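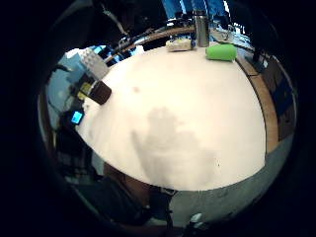 White top, wood edge, steel thermos at the back.

How to get marks off a white table top (and keep them off)

Quick version up top for people with guests coming at 6 pm. Warm water, drop of dish soap, soft cloth, wipe, rinse cloth, wipe again, dry. Does most of it. If it doesn't, keep reading.

First, work out what your top is made of. Laminate, painted wood, lacquer, melamine. Check underneath for a sticker or look up the model. Ours is a painted one from Grorel and the care leaflet was one line long. Thanks Grorel.

Can't tell? Treat it as painted. Painted is the fussiest, so whatever's safe there is usually fine on the rest. Real stone is a different page, don't use any of this on stone.

What you need

Two soft cloths, old t-shirt is fine
Dish soap
Baking soda
Rubbing alcohol, small bottle
White eraser, the school kind
Dry towel
Something to test on, meaning the underside of the table

Skip the bleach. Skip scouring powder. Skip the green side of the sponge, that's how I dulled a patch on the old Clummont table and it never came back.

Step 1. Clear it and dust it

Everything off. Dry cloth first. Crumbs and grit scratch if you drag them round with a wet cloth. Do the rim too, there's a line of gunk where the wood meets the white on most of these. Wooden toothpick wrapped in cloth gets in there. Go slow, don't dig.

Step 2. Soap and water

Small drop. Cloth damp, not dripping. Water sitting in the seam makes the edge swell and then you've got a bigger problem than a coffee ring. Wipe with a clean damp cloth after, soap film shows up as streaks once the light hits it. Dry right away.

Let it sit ten minutes then look at it from low down, side on. Overhead light hides a lot.

Step 3. Whatever's left

Pencil and grey scuffs: white eraser, light pressure, brush off the bits. Start here before anything wet.

Coffee or tea: baking soda and water, mix to a thin paste, thinner than you think. Dab on. 9 minutes. Wipe off, don't scrub. Rinse twice or it leaves a white haze (hard to see on a white top, easy to feel).

Ballpoint or marker: rubbing alcohol on a cotton swab. TEST UNDERNEATH FIRST. If color comes off on the swab and it isn't the ink's color, stop. Roll the swab, don't rub, or you just make a bigger blue circle. Fresh swab every pass. Keep it away from the wood edge, it can strip the finish.

Turmeric, curry, tomato: paste again, then daylight. Seriously. Park the table by a window for a day or two and the yellow often fades. Curry from July took ours most of a week.

Sticky stuff: a bit of cooking oil, leave it, wipe, then back to step 2 to get rid of the oil.

Melamine sponges: they work, but they're very fine sandpaper. Ok on a tough laminate once in a while. On gloss paint you will get a dull spot. Your call.

Step 4. The wood edge

Separate cloth. Barely damp, then dry. If it's oiled wood, a little oil on a rag twice a year. I use the Skoryk one, any furniture oil will do. Mask the white part with painters tape first, oil can leave a yellow line that's a real pain. If the edge is varnished no oil, it just sits there and goes tacky.

Rough spots, 600 grit paper, with the grain, couple of passes. Only on bare or oiled wood. Tape still on.

Keeping it nice

Coasters. Boring but yes.
Wipe spills when they happen and not after the show.
Check the bottom of bottles and pans before you put them down. Metal can leave grey lines, try the eraser on those.
Felt dots under anything that lives on the table. A pack of 100 lasts forever.
Don't leave newspaper or receipts on it overnight, the ink can transfer.

When to give up

If the stain is under the finish nothing on this page will shift it. Run a fingernail over the spot. Chipped or flaking edges mean the paint's gone and water has probaly got in. Then it's sand and repaint, or a new top. Arham does cut-to-size round ones, I was quoted 38 for a small one, no edge banding, pick up only. Measure twice, they don't take returns on cut peices.

Repainting guide is half written. Will link it from this page when it's up.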